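Home | Docs | Downloads | Tickets | Sign in
Category: Software > Motion planning > Dual arm

Ticket 334: Right arm planner refuses approach while left arm holds a pen
Opened by: Fouzia Satti
Assigned to: Vanderleia Furtado
Opened: 23 May 2023
Component: Rorevero planner, Savchuk grasp server
Status: Fix in test branch, waiting for merge

Fouzia Satti wrote:

Hello. I have a problem with the two-arm cell and I am not able to solve it alone, so I write down everything I did.

The task is pens and a paper cup on the table. The left arm holds a pen. The right arm should go to the cup with open gripper and wait there until the left arm is ready to insert. The left arm plans and moves with no complaint. When I ask the right arm for the approach pose, Rorevero returns "no collision-free path" after the full planning time. If I open the left gripper and take the pen away by hand, the same request for the right arm is solved immediately. So the pen is the difference.

What I tried already:

- Restarted the planner and the grasp server. Same result.
- Increased the planning time from 16 seconds to 72 seconds. Same result, only slower.
- Moved the cup farther to the back of the table. Then it works sometimes.
- Calibrated both arms to the table again. The error was small before and it is small now.

The path should be easy. The right gripper comes from its own side and does not need to pass near the left arm at all. I attach the planner log and the scene file.

Vanderleia Furtado wrote:

Thank you for the log, it is very complete. Please can you turn on the attached-object display in the viewer and tell me what shape is on the left gripper? In the log I see that the attached object has a box with one side much longer than I expect for a pen.

Fouzia Satti wrote:

I turned it on. The box begins at the left gripper and goes through the cup and almost into the right gripper. I did not look at this display before, it was off in my settings from an older project. The real pen ends well before the cup.

Then I checked where the size comes from. The Savchuk server gets the object size from the segmentation mask. There is a pen in the gripper and also a marker in the cup, and both point in nearly the same direction when seen from the head camera. I think the perception joins them in one object. I saved the mask and it is really one mask with two parts and nothing between them.

Vanderleia Furtado wrote:

Yes, this explains the planner. For Rorevero the start state is not the problem, but every goal near the cup is inside the attached box. It is doing the correct thing with a wrong shape.

The join happens in the merge step. It was written for long tools which are partly hidden behind a finger. If two parts lie close to one line and have similar color, the step makes them one object. The parameter is merge_gap and the default value is 100 mm. For your table this is too generous.

Please try two things, separately:

1. Set merge_gap to 16 mm, start the grasp server again, and send the same request.
2. Put merge_gap back to default and set use_depth_check to true.

Fouzia Satti wrote:

Results, with the same scene file each time.

With merge_gap 16: two objects, the box on the left gripper has the correct length, and the right arm finds a path. But when the pen is held near its middle, the fingers divide it in two parts and sometimes I get only the front half as the attached object. For planning this is dangerous, the back half can touch something.

With use_depth_check true and default gap: two objects, the full pen is attached, right arm finds a path. The pen in the gripper is closer to the camera than the marker, so the check separates them. I repeated it 72 times overnight with the Grarnach replay tool and got no joined mask.

One question. If the left arm brings the pen directly above the cup, the depth will be almost the same for both. Will they be joined again?

Vanderleia Furtado wrote:

It can happen, yes. For this reason I added a small change in the test branch: when the gripper reports a closed grasp, the attached object keeps the shape measured at grasp time, and the merge step is not allowed to make it longer. You can release this lock with the command clear_attached. Please use it also after a failed insert, because the pen may have turned in the fingers and the old shape is not valid anymore.

Please install the test branch, keep use_depth_check on, and run your normal sequence from the waiting pose.

Fouzia Satti wrote:

Installed. The first build failed because my Priltard bindings were too old; after the update it was fine. The planner now returns a path for the right arm from the waiting pose, and the box in the viewer stays the same length during the left arm motion. I will leave the ticket open until the branch is merged. I also ask if the attached-object display can be on by default, it would save me the whole morning.
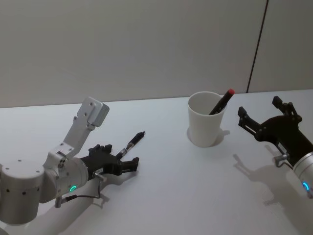
For the documentation, I propose one sentence beside merge_gap which says that it also affects objects already held by a gripper. I can write the text and send it to you for correction.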